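Funano Entry Mat – Care and Set-Up Guide
Section 9: Living With Your Mat Day to Day
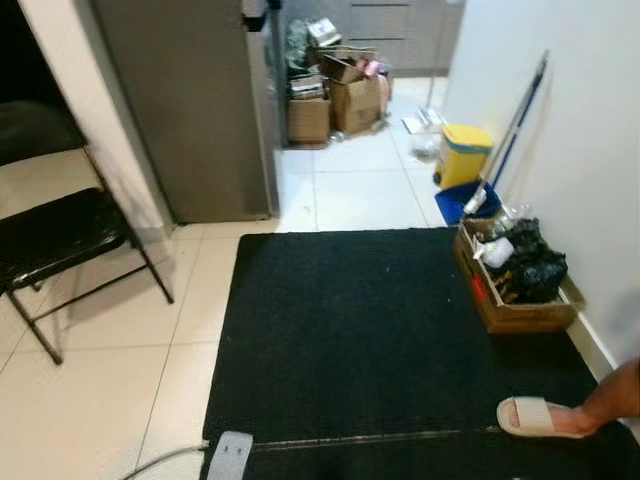
By now your mat is down and has had a night to relax, so let's talk about keeping it looking nice. A dark mat in a busy spot works hard for you, 365 days a year, and it will show every bit of lint that comes through the door (ours do too, and we make them!). A few minutes now and then will take care of most of it.

Before you start

You will need a broom or a vacuum, a mop for the floor, and a trash bin or an open cardboard box with a bag in it. Any box will do, and the one your mat came in is just the right height if you still have it.

Weekly cleaning

1. Move chairs, boxes and bins off the mat and away from its edges. Lift them, please. Dragging a chair leg over the pile can leave a line that takes days to come out.

2. Unplug any cable that crosses the mat and coil it out of the way.

3. Pick up the larger bits by hand and drop them in the bin.

4. Vacuum slowly in one direction, then once more across. If you only have a broom, use short strokes toward the door.

5. Fold the mat back on itself and sweep the tiles underneath. Grit likes to settle in the grout lines, so go over those twice.

6. Mop the tiles and let them dry all the way. Go and have a cup of coffee – there is no hurry.

7. Lay the mat flat again and press the corners down with your foot.

CAUTION: Never put the mat back on a wet floor. It can slide, and moisture trapped underneath may mark the tiles.

CAUTION: Do not run cables under the mat. People will step on them without knowing they are there.

Note: Loose plastic bags on a tile floor are slippery underfoot. Gather them up before you carry anything in or out.

Deeper cleaning

Once a season (we like August, when things dry quickly) take the mat outside and shake it well, then sponge it with cool water and a drop of mild soap. Rinse, and dry it flat in the shade. Please don't use bleach or a hot dryer.

For replacement corner grips, ask for part 3292. They come in the Skurstead size only, and fit all of our black mats.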